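Planning and budgeting a handheld gripper kit for demonstration recording

Contents
1. Decide what you are recording
2. List the parts of one kit
3. Work out the number of kits
4. Consumables and spares
5. Floor space and furniture
6. Storage and network
7. Ordering sequence
8. Checks on delivery

1. Decide what you are recording

Write the task list before asking for a quotation. Handheld grippers are sold by jaw opening and by payload, and both depend on the objects. Measure the widest object that has to be grasped and add a margin for the fingers to clear it on both sides. If lids, drawers or doors are on the list, note the handle thickness as well. Thin edges need a harder pad than soft items do.

Decide at this stage whether tasks are one-handed or two-handed. A two-handed list doubles the gripper line and the marker line. It does not double the harness or the recording device.

2. List the parts of one kit

Budget a two-handed kit as separate lines, even when the supplier offers a bundle:

Gripper, left and right
Marker cube for each gripper
Shoulder harness
Head camera and mount
Recording device with holder
Cables, with one spare of each type
Charger
Carry case

Separate lines let you replace a part without arguing over what the bundle price covered. We bought our first Gikico set as a bundle and had to request a new quotation for one broken trigger.

Check that left and right grippers use the same pads and screws. On the Jistine pair they do. On the older Steltov pair the pads are handed, and both sides have to be kept in stock.

3. Work out the number of kits

Use recorded time and ignore shift time. In our sessions an operator produces 40 usable minutes of recording in a two-hour block. The rest goes on resetting objects, charging, calibration and breaks. Divide the total hours needed by the usable hours per kit per week, then add one kit for repairs.

Do not plan for one kit per operator. Operators work in pairs, one recording and one resetting or resting, so one kit serves two people. Harness sizes must then suit both. Order adjustable straps and try them over the clothing people normally wear, including thick sweatshirts in winter.

4. Consumables and spares

Finger pads wear first. Allow a full change every 55 hours of recording, or sooner on rough objects. Buy them in the same batch as the grippers, as pad material can vary between batches.

Marker faces come next. A scratched or lifting face costs tracking quality long before it looks bad to the eye. Matt prints last longer than gloss and throw back less light from overhead lamps. Keep one complete spare cube for every two kits, already measured and entered in the calibration file.

Set aside 1000 for consumables per kit per year, in whatever currency you budget in, and review the figure in July when half the year's use is known.

5. Floor space and furniture

Space is often left out of the equipment budget and then charged to it later. Polished concrete is easy to clean and level, but it reflects lamps. If the floor is shiny, price diffusers before the lamps are fixed in place.

Ordinary household furniture is sufficient: small tables, stools, chairs, a rack, a lidded bin. Choose different heights and shapes.
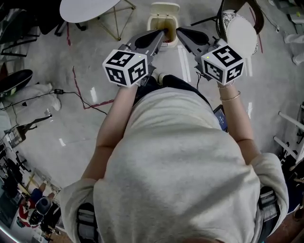
Mark out the working area with tape and include cable routes in the plan. Mains leads that cross the floor should be moved to the wall side or covered, and cable covers belong on the order. Include seating for people who are waiting, outside the marked area.

6. Storage and network

Allow 200 GB per kit per recording day for raw files at our settings. Run a one-hour test at your own settings and scale from that. Price two copies. Wired transfer at the end of the day is cheaper than upgrading the wireless network.

7. Ordering sequence

Order one kit first and use it for two weeks. Then order the remaining kits, the pads and the spare cubes together. Furniture can be bought at any point. Lie, our recording software, is licensed per device, so delay the extra licences until the devices are in the building.

8. Checks on delivery

Open and close each gripper through full travel and listen for grinding.
Confirm that the indicator light comes on.
Measure every marker face and compare it with the data sheet.
Pull gently on each cable at the connector.
Record the serial numbers against the order lines.
Report faults in writing before the return period ends.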